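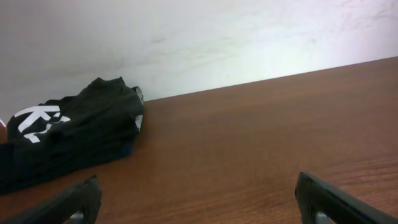 Teaching by Demonstration: Notes for Slides 1 to 4
Derek Dawber, Holtovance

Open with the purpose of the Montes project: folding clothes without a written program. An operator guides the arms through the task by remote control, and the system records each demonstration. The current goal is 1,000 demonstrations.

Slide 2. Explain the wrist view. It is useful close to the fabric, but glare and blur remain a concern.
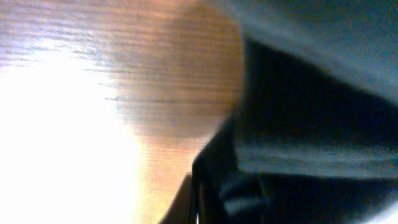 Wrist view, with glare on the tabletop at lower left.

Pause for questions. State that operators train for 4 hours before their recordings are accepted.

Slide 3. Compare with the overhead view. Point out the folded black garment, then the green one still spread out under the gripper.
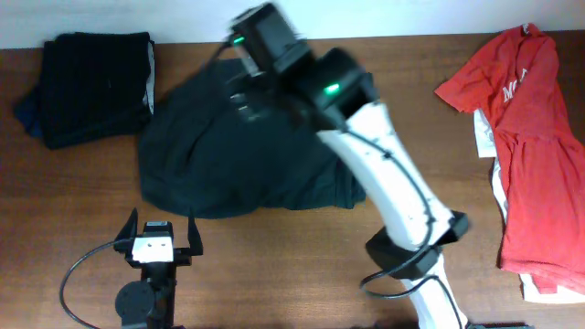 Slide 4. Next Steps

Review of the first 40 recordings with Todel is planned for March. Hand over to the Hukow team.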